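Finding the Next Post: Colour and Contrast on the Kun Track
Student project report, Environmental Design elective
Submitted Jun 3, 2020

Background

The Kun Track is a 2000 metre loop through the bush reserve on the edge of Florkbridge. I've walked it since primary school and I still managed to lose it last October, at the bit where it crosses Grerkar Creek and three wallaby trails all look better than the real one. The posts there are brown timber with a dark red arrow. They look lovely, and they vanish completely in shade!

That walk became my project. I wanted to know which colours are easiest to pick out in dry bush, whether the background behind the colour matters more than the colour itself, and how low a marker can sit before grass swallows it.

What I read first

Most of what I found came down to one idea that I now see absolutely everywhere. We notice differences in lightness before we notice differences in hue. Red and dark brown are different hues but they're nearly the same lightness, so in dull light they merge. People with red-green colour vision deficiency have an even harder time with that pairing, and my own dad is one of them (he had always thought the arrows on the Kun Track were carved and never painted).

The other useful idea was the surround. A bright patch placed straight onto bark has to compete with every pale streak and lichen spot on the tree. Put the same patch inside a dark border and suddenly it has an edge. I started keeping a folder of good and bad colour pairings: road signs, bike helmets, the lids of jam jars, tools, birds. Rosellas are brilliant at this.

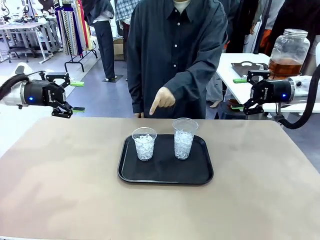 Figure 1. Bright green against black.

Green was the surprise in my folder. I had ruled it out on the first day, thinking that green in the bush was a silly idea. But the greens of a dry eucalypt forest are mostly grey, olive and dusty blue, and a really saturated yellow-green sits well away from all of them. I added it to the test list along with white, yellow, orange and the existing dark red.

Method

I made 13 test markers from offcuts of flat board. Each colour was painted as an arrow, some directly on bare board and some on a black panel with a wide border. The paint was Gruro exterior enamel, two coats over primer. The school's project fund allowed $680 and I came in well under that, mostly thanks to the offcuts.

Markers were tied to stakes (never to trees) with the centre of the arrow at either 600 mm or at adult chest height. I set them up along the flat section before the creek, then asked classmates and family to walk toward each one from the bend and stop as soon as they could tell which way the arrow pointed. I measured the distance with a tape and wrote down the light conditions. Walkers did the section once in full morning sun and once late in the afternoon, when the ridge puts the whole gully in shade.

I shuffled the markers between sessions so people couldn't learn the order. Next time I would shuffle the arrow directions as well. A couple of my walkers were definitely guessing "left" by the end.

Results

In sun, almost everything worked. White on bare board was good, yellow was good, and orange on black was excellent. The only poor one was dark red, which people had to get quite close to before they were sure of it.

Shade was where it got exciting. Bare-board markers all lost distance, with orange dropping the most. The black-panel markers held up far better, and the yellow-green on black was read from further away than any other marker in my set. Yellow on black came second and white on black third, although white produced a few false alarms earlier on the path from peeling bark.

Height mattered more than I expected. The low markers did fine on the mown section and badly everywhere else. Kangaroo grass moves, and even a narrow clump waving in front of the arrow made people hesitate over its direction.

Problems

My group of walkers was small and most of them knew the track. Dad was the only person with a colour vision deficiency. I also had no rain on any test day, and wet bark gets very dark, so the results for bare board might be quite different then. One marker was chewed overnight by something with impressive teeth and I repainted it, which means it had fresher paint than the rest.

Recommendations for the Kun Track

Keep the timber posts, which suit the place. Fix a black panel with a yellow-green arrow at chest height on the posts either side of Grerkar Creek, and at the fork near the lookout. Leave the long straight stretches as they are, as too many bright markers would spoil the walk.

I'd love to repeat the shade test in winter drizzle, and with walkers who have never set foot in the reserve. The markers are in our shed, ready to go.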